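Minutes — Sovdale House residents' meeting, July, upstairs bedroom (the one with the blue cushion)

I'm writing these up from my own scribbles, so if I've put words in your mouth, tell me before the next one and I'll fix it. We started at 4, a bit after really, as the kettle was slow and two people were still on the stairs with the spare mattress pad.

**Apologies:** the ground floor back room (working) and the attic (asleep, I knocked twice).

**Last meeting's minutes:** agreed, except that I'd written "Vosine" where I meant "Cozma" in the bit about who collects the donations. Cozma collects. Vosine is the storage place. I will get this right one day!

**1. The guest room**

Everybody likes the idea of the small room being a proper guest room again, and everybody has something stored in it. We went through it from the bed outward. The patterned bedspread stays. I'd have liked a plain one, but I was outvoted and I can live with it. The big blue cushion also stays, though there was a long back-and-forth over whether it lives on the bed or against the wall during the day. It slides off the bed the minute anybody sits down. Against the wall at night, on the bed in the daytime, and we'll see how that goes.

The beige chair can stay where it is until we find something with arms. I offered the one from the landing and was told it squeaks. It does squeak.

ACTION: me, to try oil on the landing chair.

**2. Stuffed toys**

This took up most of the meeting, so bear with me. The toys have been migrating around the house since spring and we'd all agreed last time to get them together in one spot, then decide. They're in the pink cardboard box now, more or less in a heap, with the big white one with the yellow crown-like tuft taking up half the space and the little orange-brown bear with its own yellow crown squashed in next to it. The purple fuzzy one is in there too, at the back, and so is the one with the red polka-dotted bow that everybody claims to have won at the fair.
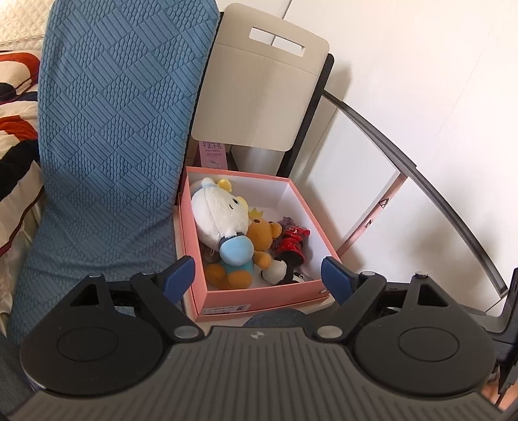

The second floor front wanted it written down that a box without a lid is no good for toys over a winter, that the dust gets into the plush and never comes out again, and that if we mean to keep them we should pay for something that closes. Fair point, and I've written it down. The reply from across the room was that a closed box is a box you forget, and that the last closed box we had went to Vosine with the good extension cord in it and we still haven't seen that cord.

So we split the question in two. First, which ones are we keeping? Second, what do they live in?

On keeping: the bear stays, no argument at all. The big white one stays as well, partly because it won't fit in anybody's bag. The small black and white one caused trouble. I say penguin, the basement says panda, and it got a bit heated for a toy you can hold in one hand. We're keeping it and it can be whatever it likes. The purple one goes to Cozma if they'll have it, and the red and black one is on hold until its owner comes forward with some kind of story we all believe.

On the box: we looked at the Jirik catalog, which has a lidded one in the right size, and the house fund can cover it easily. The fund stands at 543 before the summer bills. I'd set aside 800 for the whole guest room back when we had more, so let's not go wild on storage. We agreed to buy one box, with a lid, and to label it on the side and the top so it can't do what the last one did.

ACTION: second floor front, to order the Jirik box.
ACTION: everybody, to check their own rooms for strays before it comes.

**3. Ornaments and small hard things**

I asked for this to be its own item, as I'm the one who keeps treading on them. The plush can be piled up any old how, but the shiny figures get scratched if they go in underneath, and the strings get wound around everything. I spent over an hour last month picking a loop of string out of a knitted scarf — never again.

There was some feeling that they should hang from the hooks by the window. There was an equal amount of feeling that black and gold and red all together by the window would look like a shop. I'm for the hooks, for what it's worth. We compromised on the shelf, with a bit of soft cloth under them, and one on a hook as a trial. The black one with the gold cone got the most votes for the hook, on the grounds that it already has a string and catches the light.

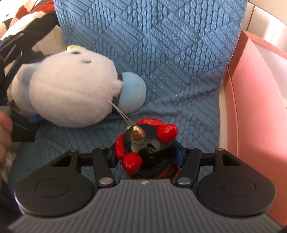 *Item 3: the black, red and gold figure, proposed for the window hook.*

The basement asked whether we could rotate them, a new one each month. I said yes before I'd thought about who would be doing the rotating. I suspect it's me.

ACTION: me, hook and cloth.

**4. Stairs and landing**

Please don't leave things on the stairs! I know I say this every time. The mattress pad was on the turn for two days and I went past it sideways with the laundry. If it's on its way somewhere, please take it all the way there. The one on the guest bed now can stay on it, and the spare goes in the landing cupboard once the cupboard has been emptied, which brings me to the cupboard.

The cupboard has been put off until next time.

**5. Anything else**

- The bathroom window sticks again. Lift, then push.
- Whoever is finishing the jam, please say so on the list.
- Visitors: we've had one request for the guest room already, from the first floor, for a cousin. Agreed, as long as item 1 is done and there's somewhere for the cousin to put a suitcase.
- The basement would like it noted that it is definitely a panda.

Next meeting same time, in the kitchen, where there are enough chairs. We finished at 6 and I took the cups down.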